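Chapter 4
Cleaning Products in the Home

Most homes hold more chemicals than their owners would guess. Bathroom sprays, dish soap, drain opener and laundry powder are all mixtures, and each is made to act on a certain kind of dirt. Grease, soap scum and hard water stains differ in their chemistry, so a product that removes one may do little to another. 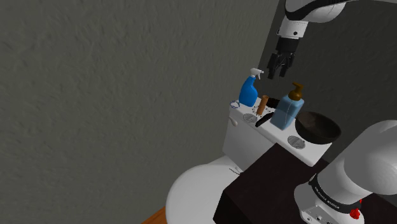 Reading time: 4 minutes

Spray bottles and soap dispensers often end up in the bathroom, where hard water leaves a chalky film of calcium carbonate. Acids such as vinegar dissolve this film. Bases such as washing soda work better on grease.

The strength of an acid or base is given by its pH. Each step down the scale means ten times more acid, so a liquid at pH 3 is 1000 times as acidic as one at pH 6.

Section 4.1 covers soaps and how they lift oil into water. Section 4.2 deals with bleach and the products it must never be mixed with, including ammonia and acids. Before you begin, review the pH table at the end of Chapter 3.

Key terms: acid, base, pH, surfactant, solvent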